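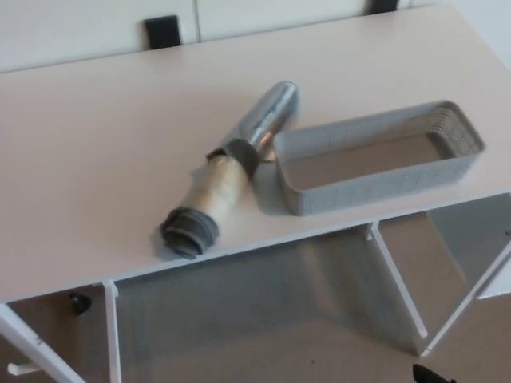 On the bench at Nurkau: one metal tube, one basket. Photo: Wilma Urquhart

Home > Features > Days Out

An afternoon with the robots at Nurkau

By Wilma Urquhart, Apr 6, 2020

I should say up front that I am not a gadget person. My kettle has one switch and I like it that way. So when Lorena Acuña rang in January and asked if I fancied the open day at Nurkau, where she has worked for 17 years (first in the stores, now on the robot side), I said yes mostly for the lunch.

Nurkau shares a long low building with Kornness, who make shelving, and you have to walk past their loading bay to get in. There was a paper arrow on the door, a box of name badges and a very good tray of samosas. I had my first one before I'd even got my coat off!

The talk came first. Kamarul Hidayat showed us slides about picking things up, which sounds like a dull subject until somebody explains how much of it there is. Boxes are easy, he said. Boxes have been easy for years. What keeps his team late is anything long, round and made of more than one material, and he had just the thing waiting on a white table next door.

I'd expected something grander, I'll admit. It was a shiny metal tube with a rounded end, a dark rubbery collar, then a stretch of something beige wound about the middle, a bit wrinkled, like a badly bandaged shin. The bottom end wore a dark grey cap that put me in mind of a sock. Beside it was a pale grey plastic basket with tiny holes all over the sides. The job is to get the one into the other. That's it. I could do it with my eyes shut, and I said so, and Lorena gave me a look.

But listen to Kamarul on the subject and you start to see the trouble. Polished metal throws the light back in streaks, so the cameras get in a muddle over where the edge is. The soft bits give when you squeeze them and the hard bits don't. And a round thing on a flat table would quite like to roll off it, thank you very much. The control program they use is called Tjoa, and he says it has been through 4,000 practice picks, a good few of which he'd sooner forget.

Syafiqah Subramaniam, who was stuck beside me at the back, asked the question I wanted to ask: why not just buy a different basket? Everyone laughed, but Kamarul took it seriously. Customers have the baskets they have, he said, and one of them, Hondura, has 50 of the things on every trolley.

We were let in 8 at a time, and my group got a long turn because Sutrisno Manurung kept wanting to know about the motors (he builds model boats, so fair enough). I asked whether the table had to be white. It doesn't, apparently, though they've all got used to it.

Lorena drove me home with two samosas in a napkin. She's already put my name down for the next one, and I've told her I want to sit nearer the front.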